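The desktop under my desk finally gets its turn

I've been putting this off since July, when the old workstation started making that whine every time I opened more than a couple of photo folders. You know the one, a sort of tired mosquito noise. My husband claimed he couldn't hear it. My sister Divina could hear it over the phone!

Some background for anyone new here: the machine is a secondhand office workstation I bought from a place in Torville that clears out old company equipment. It's heavy, it's ugly, and I love it. It has done all my photo scanning, the quilt guild newsletter, my taxes, and one very long summer of genealogy (thank you, Great-Aunt Ingrid, for marrying three men with the same last name). I paid 305 dollars for it, and that included a keyboard I gave away the same week.

So on Saturday I cleared the big table, put down the old cutting mat and got the side panel off. It has one of those latches you're supposed to be able to work with a thumb. Maybe somebody else's thumb. I ended up leaning on it with my whole forearm and then it popped off all at once and scared the cat.

The dust! I'm not going to go on about it, but I filled most of a paper towel roll. There was a gray felt pad of it across the front intake, the kind you could peel away in one piece, and I did, and it was disgusting and very satisfying. Then I took the whole thing out to the back step with a can of compressed air and a soft paintbrush, and did the corners and the fan blades. Hold the blades still with a finger when you spray them, by the way. I let one spin like a pinwheel last time and Jomar Dumlao, who used to fix the computers at my old job, gave me a real talking-to about it.

Next came the cooler, which on this one is a big block held down with four screws. Mine didn't want to let go. The old paste had turned into something like dried toothpaste, and I had to wiggle the block left and right for ages before it came loose (I did remember to run the computer for a bit first so the paste would be warm, so imagine if I hadn't). Then coffee filters and rubbing alcohol, and more coffee filters, until they stopped coming away gray.

The memory came out as well, every stick of it, and went into an egg carton. I'd wanted to swap the memory anyway, and it's so much easier to get a brush between the slots when they're bare. I wrote on the carton lid which stick came from where, in pencil, and then set a mug on it. Cherry Mae Agbayani tells me I could have just taken a picture with my phone. Yes, well.

The part I always dread is the little metal lever next to the processor.
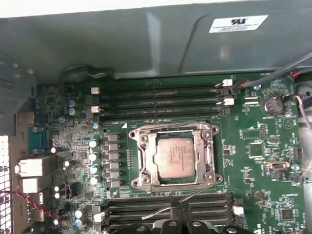
It has so much spring in it. You push down and out a tiny bit and it slides free of its hook, and the whole time you're sure you're about to break something expensive. Going back down is worse, there's a creak to it that I feel in my teeth. Jomar swears the creak is normal and that I should keep my hand steady and go slowly, so that's what I did, with my shoulders up around my ears.

After that it was all the friendly part. A small blob of new paste, cooler back on, screws tightened a little at a time going corner to corner, memory clicked in until the latches snapped up by themselves. I had one screw left over at the end and spent 15 minutes hunting for where it belonged before I remembered it was from the drawer handle in the kitchen.

It started up on the second try. The first time I hadn't switched the power back on at the wall, so we won't count that. No whine so far, and I've had the big scan folder from Etville open all morning.

Next up is the cable mess behind the desk. If anyone has a way of labeling cords that doesn't involve bread bag clips, please leave it in the comments, I'm running out of bread.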